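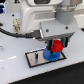 I have a grudge against the hidden gear. Everything I own that turns, winds, grinds or spins does it behind a plastic shell, and the shell is held shut with a screw whose head looks like a snowflake. When the thing stops working I am invited to buy another. So give me a red gear and a blue one out on a white tabletop, teeth in plain view, the blue one wide and flat at the end of a silver plate with a black border, and I will look at them longer than I look at most paintings. I know where to put my eyes. A child of 6 would too, and would have an opinion about which one ought to turn faster.

My grandmother's hand mixer had its works on the outside. You cranked the handle, the big wheel pushed the small one, and the beaters went around. If it jammed, you could see the piece of eggshell. My own mixer has 2 buttons and a light. It jammed in December, during a cake, and the light stayed on the whole time, as cheerful as a hotel clerk.

I am told this is a matter of safety, and I accept that fingers and gears should be introduced carefully. But there is such a thing as a clear cover. Clock people worked that out ages ago, and they charge extra for it.

Color matters too, and grown-ups are snobs about it. Once we turn twelve or so, our machinery is supposed to be gray. Ivone Brito, who taught the evening repair class I took in Tindham, painted her practice gears with leftover nail polish and was teased for it by a man who then spent most of an hour hunting for a gray part on a gray bench. He asked to borrow the polish. She made him take the coral.

That class cost me 117 dollars, or three-quarters of a new mixer. I came out of it able to open the old one, and inside I found a small white gear with four teeth missing. The replacement is not sold separately. The manual mentions it on no page, though it does have a recipe for meringue.

I keep the broken gear on the windowsill over the sink. The mixer is in a box in the garage – still open, screws in a jam jar – and I beat my eggs with a fork.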